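Chapter 7
Following a Story Over Many Episodes

A television serial asks its viewers to remember a great deal. A character may leave in the second episode and come back a year later, and the writers have to decide how much the audience will still know. This chapter looks at how long-running dramas handle that problem.
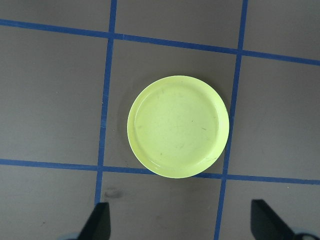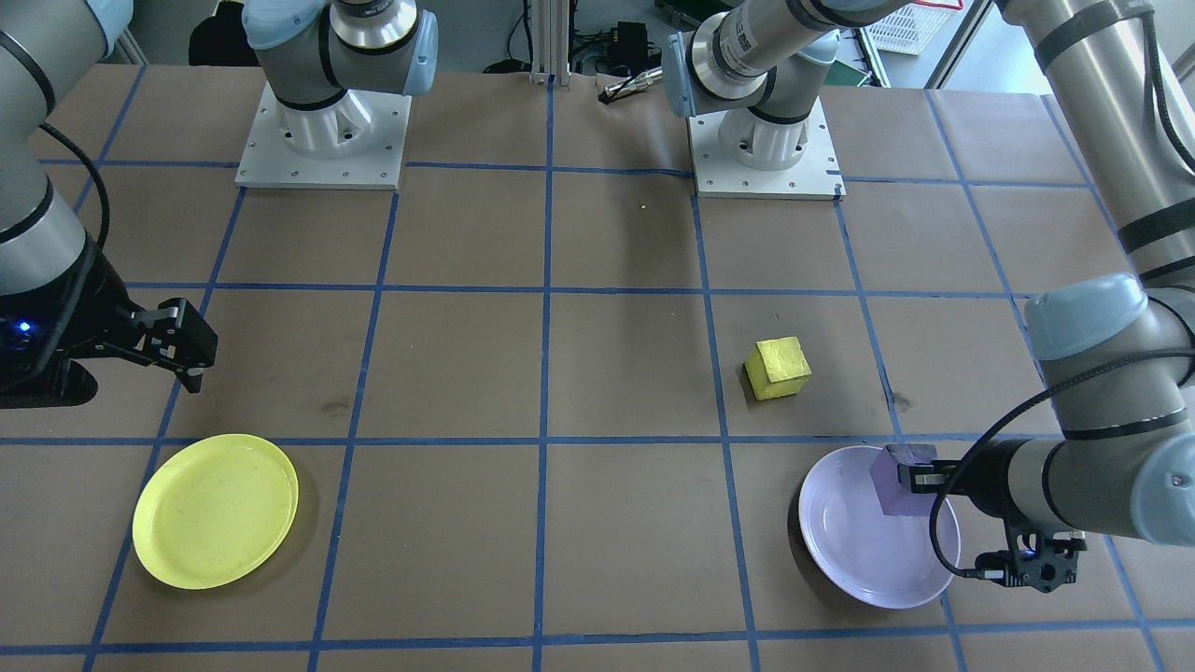 PLOT AND STRUCTURE

Most serials have more than one plot running at once. The main plot, often called the A story, takes up the largest share of screen time. The B story usually follows a smaller group of characters, and it may touch the main plot only once or twice in a season. Some programs add a C story, which can be as short as two scenes.

We will use the historical drama Skamside as our main case. It is set in 1473 in the trading port of Seltbridge, where two merchant families are fighting over the right to collect harbour tolls. The A story follows the older family, the B story follows a ship's clerk who has been sent to Cáceres to find a missing contract. For most of the first season the two stories do not meet. The clerk's letters home are the only link, and several of them arrive too late to be of any use.

Each episode runs 45 minutes. In that time the writers have to remind viewers where things stand, move at least one plot forward and leave a question open at the end. The reminder is often hidden in ordinary talk. Two servants argue about a debt while they carry water, and a viewer who missed the last episode learns who owes what.

Minor characters

A serial on the scale of Skamside may have 400 speaking parts over its full run. Most of these people appear once. A few are kept in reserve and brought back when the plot needs them - the harbour pilot in the first episode is a good case, as he has three lines there and does not speak again until the finale. His return works only if viewers recognise him, so the writers gave him a limp and an unusual way of counting coins.

Before you read on, watch the first episode of Skamside, or of any serial you have not seen before. Write down each character who is named. Mark the ones you expect to see again and keep the list, as you will need it for the exercise on the spin-off series Porum in the second half of the chapter.

Key terms: A story, B story, recap, reserve character, season arc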